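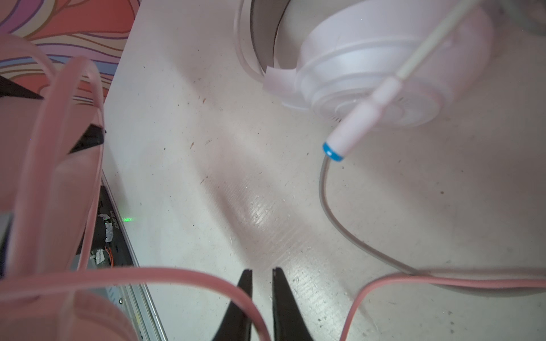

Pink headphones on a white table.

Learning Czech in the evenings: where I've got to

Posted 2025-08-22

I started learning Czech in April last year and I said I would write something when I had finished the first course book. I finished it last week, so I am writing something.

The reason for Czech is a dull one. My sister moved to Brno for work, married there, and now has in-laws who speak no English at all. At the wedding I sat next to her husband's great-aunt for four hours and we managed "good", "very good" and the names of some vegetables. She kept filling my plate. I came home to Covley and looked up classes. There weren't any. The college does Spanish, Italian and, some years, Polish, and the woman on the desk suggested I do Polish because it was close. I did think about it.

In the end I found a tutor online, Bořivoj Hrubý, who used to teach secondary school chemistry and took up language teaching when he retired. We do fifty minutes a lesson, mostly two lessons a week, with gaps for holidays and for the month his internet was being replaced. As of this week we have done 92 lessons. I know that because the booking site puts it at the top of the page.

How the lessons go

He starts by asking what I did since last time. I tell him, badly, and he writes the corrections in a shared document while I talk. Then we do a page or two of the book, then he reads me something short and I have to say it back in my own words. That last part is the one I dread and also the one that has helped most. He picks the readings himself. There has been a lot about mushrooms, and one very long piece about the repair of a weir.

He won't speak English during the fifty minutes. If I get stuck I have to go round the word. For "ladder" I once said "the stairs you carry" and he accepted it and we moved on. I learned the proper word (žebřík) afterwards, and it's one of the few I've never forgotten.

Cases

Czech has seven cases, and everyone who hears I am learning it tells me so. I found the first two or three all right. By the time we got to the plural endings I was looking things up for every sentence and my speaking slowed down to nearly nothing. This went on through most of last winter. Bořivoj's advice was to stop using the tables altogether for a month and only learn whole phrases: to the shop, from the shop, in front of the shop, with my sister, without my sister. I thought it was a bit of a dodge, but I did it, and when I went back to the tables they made more sense, as I already had something to hang on each line.

I still get the genitive plural wrong more often than right. I have decided to leave it for now.
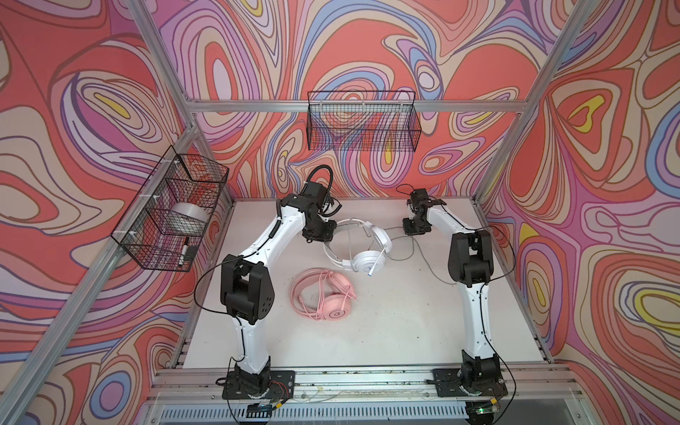
Do you have to learn the grammar before you start speaking? I would start speaking in the first week and take the grammar as it comes up, even if most of what you say is wrong to begin with.

I know people disagree about this. Grethe Thorlacius, who sits across from me at work and learned Czech years ago when she was with Kultwood, did a whole year of grammar before she had a single conversation. Her Czech is very correct. She says she was also terrified of opening her mouth for another year after that, so I am not sure which of us has the better deal. I make mistakes constantly and the great-aunt doesn't seem to mind.

Words

I use flashcards, on the computer, in the morning before work. I tried a ready-made pack and gave up on it quite soon. It had "ambassador" and "shareholder" before "spoon". Now I only add words I have met somewhere, in a lesson or a message from my sister or on the side of a packet. There are 3,365 cards in there, though that makes it sound better than it is. A good share of them are the same verb twice.

I should explain that. Most Czech verbs come in pairs, one for doing a thing and one for getting it done, and you have to know which you mean before you open your mouth. Psát and napsat are both "to write". Some of the pairs look nothing like each other. I put both on separate cards, which doubles the work, and Jabari Athumani in the comments told me months ago that I should put them on the same card with a sentence each. He was right. I have been merging them when I have time, and I've got to the letter K.

For a while I had a target of 1,000 new words before Christmas. I wouldn't set one again. I hit it, but in December I was adding words just to add them, and I had lost most of that batch by February. Ten minutes a day with no target has worked better for me.

Listening

My listening is well behind my reading. I can read a short news item with a dictionary and follow it. If somebody reads the same item out at normal speed I catch the nouns.

What I've been doing is this. I take a recording of two or three minutes and play it once straight through without stopping. Then I play it again and write down anything I can. Then I look at the transcript, if there is one, and mark what I missed. Usually they are words I know perfectly well on paper. The small ones run together, and the endings I worked so hard on over the winter go past too fast to hear.

Bảo Huỳnh, who I met in an online study group, does the same with children's radio plays and recommended them to me. The actors speak clearly and the stories repeat themselves. I've heard one about a water sprite and a miller so many times that I could put it on as a one-man show. If anyone knows of something similar for adults, at the same speed, I'd like to hear about it.

The other thing that has helped is the telephone. My sister's mother-in-law rings me now, once a fortnight or so. There is no picture and no shared document and she doesn't slow down. The first call lasted around four minutes and I was sweating at the end of it. The last one went on for most of an evening. We mainly talk about her garden and her knees.

Numbers and the time

I had thought numbers would be the easy part. Saying them is all right. Hearing them is another matter, especially prices, where people drop half the syllables. I bought a coat on my last visit in a shop called Krajčí and handed over far too much, and the man gave most of it back to me one note at a time.

Telling the time took me weeks. Half six in Czech terms, "půl sedmé", is half of the seventh hour. Quarter past six is "a quarter to seven" if you take it word by word. I was an hour late to a lunch because of this and my brother-in-law has not let it go.
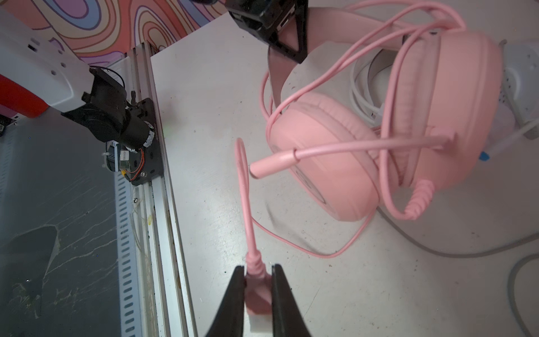

What I spent

A reader called Radoslava Sokol wrote to ask what it all costs, so I added it up. Lessons, the course book, the workbook, a grammar I hardly open and a second-hand dictionary came to £867 for the first twelve months. Nearly all of that is the lessons. I stopped buying lunch out two days a week to help cover it. You could do it for a lot less with one lesson a fortnight and more work on your own, but I know I wouldn't do the work.

The dictionary was the best buy. It's an old two-way one from the Cekberg shop near the station, with somebody's pencil notes in it up to the letter D.

What next

There is a second book and we start it next month. It opens with the conditional, which I have been avoiding by saying "maybe" a great deal. I am going over again in the autumn for a christening, and I've been told I am sitting next to the great-aunt. I have been practising questions about mushrooms.

I also want to try writing letters. Bořivoj says he will correct them if I keep them to one side of paper.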